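About Zikesard

Home / About / Services / Prices / Book

Zikesard is a hair removal and skin clinic on the second floor of the Nedgate building, over the dry cleaner. We do electrolysis, laser hair reduction, and a short list of facials. We have been asked many times to write something warmer than that for this page, and a marketing company once did it for us. Their version said we were on a mission to unlock the confidence of every woman. About a third of our clients are men, and we have never seen confidence come out of a machine, so we took it down and wrote our own.

What we think of our own industry

We are suspicious of it. Most of us came from larger clinics, where the schedule was built around selling packages, and we sat through the training days where someone from a device company put up before and after photos taken under two different kinds of light. We learned to ask how long after the last treatment the second photo was taken. Usually the person with the slides didn't know. Hair grows in cycles, and almost anybody's legs look wonderful three weeks after a laser session. Ask to see them a year later.

"Painless" is another one. Laser feels like a rubber band snapping against the skin, and on the upper lip it feels like a fairly mean rubber band. Electrolysis is slower and stings. Some people read a magazine through it and some people need a break every few minutes. We can't tell you which you will be, and we don't trust anyone who says they can over the phone.

Then there is "permanent." In the United States, laser is generally described as permanent hair reduction, and electrolysis as permanent hair removal. Those words sound alike on a billboard and they mean different things. With laser you should expect less hair, finer hair, and probably a touch-up now and then. With electrolysis each hair is treated one at a time, and it can take a long while to get through an area. If you have white, gray, red or very light blond hair, laser is unlikely to do much for you, since it needs pigment to work on, and we will say so before you've paid for anything.

How we started

The first version of Zikesard was a single rented room with a secondhand electrolysis unit and a folding table. The lease said the heat would be included. It was included in the lease and rarely in the room. Clients kept their coats on over whatever part wasn't being worked on, and a fair number of them still come to us, which we take as a better reference than most of our reviews.

We moved to the Nedgate building when the back half of the second floor came up for rent. We have 2 treatment rooms, a waiting area, and a supply closet that was called a third treatment room on the landlord's floor plan. It has no window and no sink. It's a closet. 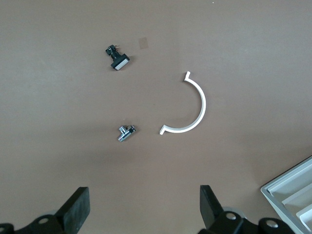
One client told us on her first visit that she had already been to three consultations across town and every one of them had ended at a desk with a payment plan on it, and what she wanted to know was whether we had a desk like that too. We don't. There's a card reader on the front counter and you pay for the session you had.

How we charge

By the session for laser, by the minute for electrolysis. The prices are on the Prices page with nothing marked "from."

We stopped selling packages in our second year. Our most popular one had been $1,000 for a full course on the legs, and when we went back through the records we found too many people who had paid for it and stopped coming. They moved, they got pregnant, they started a medication that meant laser was off the table, or they just got the result they wanted early. The unused sessions were good money for us, and that bothered us enough to refund them and drop the whole thing. Our accountant was not pleased. Packages may well be a fair deal at some clinics. We would still ask, before signing, what happens to the money if you quit halfway.

There is no membership. There is no members' price. We do not run a Black Friday sale, and if we ever discount something we would expect you to wonder what was wrong with the regular price.

The equipment

Our laser is made by Domański. We tried several others first, on our own shins and forearms, and the brochures were useless for telling them apart. Each one claimed to be the fastest. The Domański was not the fastest of the ones we tried and the handpiece is heavy by the end of a long day, but the cooling held up and the controls are plain enough that a tired person is less likely to set them wrong. The sales rep wanted us to put a badge on this page saying we were an authorized center of excellence. We asked what a clinic had to do to become one and the answer was buy the machine.

The treatment chairs are from Tiltness. They go up, down and back. They were advertised as "cloud-like," and they're firm. If you have a bad back, ask for the extra bolster, it lives under the counter in room one.

For electrolysis we use single-use, sterile, individually wrapped probes. You're welcome to watch the packet being opened. Please do this anywhere you go, for anything that goes into your skin.

We do not own a body contouring machine, a vitamin drip stand, an LED bed or a "cellulite platform." We have been offered all of them. When we see evidence that's better than a folder of photos and a celebrity, we'll read it.

The people who work here

Everyone who treats clients holds the license the state requires for the work they do, and the licenses are framed in the hallway where you can read them. Check the dates. You can also look us up on the state's website, and you should, because a frame costs a few dollars and anybody can buy one.

Nobody here is paid commission on treatments or on creams. We sell two creams and a sunscreen, none of them with our name on the label. You can buy the sunscreen for less at most drugstores.

We are not doctors. If we see a mole or a patch of skin we don't like the look of, we won't treat over it and we'll ask you to have it checked by someone who is qualified to say what it is. The same goes for sudden new hair growth on the face or body, which sometimes has a medical reason behind it that no laser will fix. People have been annoyed with us over this and gone elsewhere the same afternoon. We'd make the same call again.

Facials

We argued about whether to offer these at all. A facial cleans your skin, removes some dead cells, clears out what can be cleared out safely, and gives you the better part of an hour lying down with the phone off. We think that's worth paying for if you enjoy it. It will not "detox" you, and we can't find anyone who will name the toxin. Any glow you leave with is likely to be gone in a day or two. Ours come in one length and one price, and we dropped the names for them after a client asked us what the difference was between the Radiance and the Luminous and we had to look at each other.

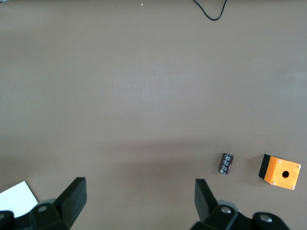 Your first visit

Book a consultation online or call. It takes 32 minutes on the schedule, an odd number that came from our booking software and that we never managed to change. There is no charge and you won't be treated on the same day, apart from a small test patch if you're interested in laser. After that we want you to go home and think about it. Come back when the test patch has had time to show us something, or don't come back.

Bring a list of what you take, including supplements and anything you put on your skin at night. Don't wax, thread or tweeze beforehand if you're coming about laser. Shaving is fine. If you've been in the sun lately, tell us, and expect us to make you wait. Fake tan counts.

You can bring a friend. You can record the conversation on your phone if that helps you remember it.

Reviews

We have plenty of good ones and a few bad ones. Of the bad ones, the complaint about parking is correct. The one about running late was correct when it was written and we've since put longer gaps between appointments. One describes a spray tan that went wrong, and we have never offered spray tans, but the website wouldn't remove it. We don't give discounts for five stars and we'd be wary of a clinic with nothing else.

Hours and finding us

We open at 8 in the morning on weekdays and at ten on Saturday. Closed Sunday. Take the stairs or the elevator from the side entrance of the Nedgate building; the front door belongs to the dry cleaner and they're tired of giving directions. Street parking is metered and mostly full by lunchtime.

Calls are answered between clients, so leave a message. For prices, see the Prices page. For aftercare, the sheet you were given is also posted under Services.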